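Making Do With Less Sand (and Wasting None of What You Buy)

Posted 4/27/24 in Workshop Notes

I go through more sand than most people I know. Between the patio, the mortar jobs, the winter ice on the steps and my endless propping up of fence posts, there has hardly been a year when I didn't have a heap of the stuff under a tarp somewhere.

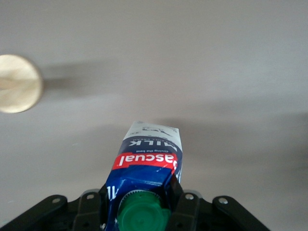

And for most of those years I treated it like dirt. I ordered too much, let the rain carry half of it down the driveway, and then ordered more. What changed my mind was a trip to see my wife's cousins in Loluldale, where the river used to have a sandbar big enough for a ball game. It got dredged for building sand and now there's a steep muddy bank and a sign telling you to keep back. My wife's uncle still grumbles about it over every meal, and I don't blame him one bit.

So these are my notes on buying less, keeping it clean, and using it again. Some of it is plain thrift and some of it is me trying not to be the reason for another sign like that one.

Measure before you call

I know, I know. But I mean really measure, with a tape, in more than one spot. I dug the base for our back patio by eye and it was nearly twice as deep at one end as it was at the other. All of that extra hole got filled with bedding sand, which is an expensive way to hide bad digging (and a bad way to build a patio, because a thick layer of sand keeps settling). If your base is uneven, fix it with the gravel. The sand on top should be a thin, even layer and nothing more.

For a small job I draw the area on the back of an envelope, multiply length by width by depth with everything in feet, and then divide by 27 to get cubic yards. Write the depth as a fraction of a foot! An inch is one twelfth. I once put in 1 for one inch and came within a phone call of having a dump truck in the yard.

Ask what it is and where it came from

"Sand" on a price list can be all kinds of things. There's washed river sand, pit sand, beach sand that has hopefully been rinsed, and manufactured sand, which is rock crushed down to size at a quarry. I like manufactured sand for bedding and for concrete. The grains are sharp-edged so they lock together nicely, and no riverbed got scraped to make them. It does make a stiffer mix, so go easy when you add the water and give it a minute before you decide it needs more.

The man at the Zulness yard couldn't tell me where his river sand came from the first time I asked. The second time he'd looked it up for me. I think if enough of us ask, they'll start putting it on the board.

Don't use beach sand in mortar, by the way. The salt gets at any metal and you'll have white bloom all over your brickwork.

Keeping a pile

A bare pile loses sand every time it rains and gains leaves, twigs and whatever the cats leave in it. Mine sits on an old sheet of plywood with a tarp over it and 2 bricks on each corner. I used to use one brick. One brick is not enough in March.

If you've got bags, keep them off a concrete floor. Put them on a pallet or a couple of scrap boards. Bags left on concrete pull up damp from underneath and then you get a solid lump shaped like a pillow. Plain sand you can break up again with the back of a shovel, but play sand or paver sand that has gone hard in the bag can be a pain, and polymeric sand is finished once it's gotten wet. There's no rescuing that one. Only buy what you'll sweep in that same weekend.

For small amounts I like lidded buckets, and I write the kind on the lid AND on the side. You will move lids around. I mixed up my fine sand with my coarse once and plastered a patch in the laundry room that still feels like a cat's tongue.

Sift it and use it again

This is the one that saved me the most money. Old bedding sand from under pavers is still sand. So is what's left from the kids' sandbox once they've moved on to other things, and so is the stuff you sweep up from the driveway in spring. Get a wooden frame, staple hardware cloth across the bottom (quarter inch for rough work, window screen for fine) and lay it across the wheelbarrow. Shovel on, shake, tip out the rubbish. My first one was built by Pentti Salminen from down the road out of an old drawer, and it's still going, though I've replaced the mesh.

Sift when it's dry. Wet sand just sits there and clogs the screen and makes you cross.

What comes through the coarse screen goes back under pavers or around fence posts. What comes through the fine screen I keep for filling joints, rooting cuttings and the bucket where I clean my garden tools. The little stones that stay on top go into the low spot by the gate, where there's always room for more.

A word about sandbox sand — if animals have been in it, don't put it anywhere you grow things to eat. Under the pavers is fine.

And about dust: wear a mask when you're sifting or sweeping anything dry. A proper one that fits (I use an N95), and stand with the wind at your back. The fine stuff is bad for your lungs and you won't notice it doing anything at the time.

Places you can skip sand altogether

Icy steps. I used to throw down shovelfuls of it, and then every spring I'd find it in the storm drain, on the lawn and in the hall carpet. Now I clear the snow early and use a small amount of fine gravel on the parts we walk on, and I sweep that up and put it back in its bucket after the thaw. I've had the same gravel for 2 winters.

Clay soil. Please don't dig sand into clay to loosen it! My grandfather swore by it, and what he ended up with was a bed you could have parked on. You need a huge amount of sand before it does any good, and anything short of that sets up hard. Use compost, every fall, and be patient.

Drainage at the bottom of flower pots. It doesn't help. Just use decent potting mix and make sure there's a hole.

Weighing things down. Patio umbrella bases, the basketball hoop, the sign at the end of the drive. Water works fine in most of them in summer. If you do need sand for the winter, that's a good home for the dirty stuff you wouldn't use for anything else.

Crushed glass, if you can get it

Our recycling place over in Sowah sells crushed bottle glass, tumbled so the edges are gone. It comes in a few sizes and the fine grade looks and handles a lot like coarse sand. I've used it under stepping stones and as the bottom layer beneath the rain barrel, 15 bags in all, and it has stayed put nicely. It drains very well. I wear gloves with it even though they told me I don't have to.

I wouldn't use it in mortar or concrete unless the supplier says that grade is meant for it, as some glass can react with cement and crack things over time. I haven't tried it in a sandbox and I'm not going to.

Mixing just what you need

When I'm laying a few bricks I mix small batches, 2 buckets of sand at the very most, and I measure with the same bucket every time, filled level and not heaped. Damp sand takes up more room than dry, so a bucket of damp holds less than you think. If my sand has been rained on I let the first batch tell me how it's going and then adjust from there.

Keep a spot ready for leftovers. I have a couple of old loaf pans, rubbed with a bit of cooking oil, and any spare mix goes in there. They make very handy little blocks for propping up planters. My sister has several holding up her hose reel and thinks they came from a shop.

Share a load

The delivery charge is often more than the sand, which is how people end up ordering a full load when they wanted a wheelbarrow's worth. Ask up and down the street first. We did that last spring and split one load between our place, Pentti's and the people with the blue truck, and there wasn't any left over to wash away. If you only want a bucket or two, put the word out. Somebody has a pile under a tarp and would be thrilled to see it go.

Next up will be gravel, once I've finished the path behind the shed and made my peace with the Prusuvetti edging, which came with the wrong stakes.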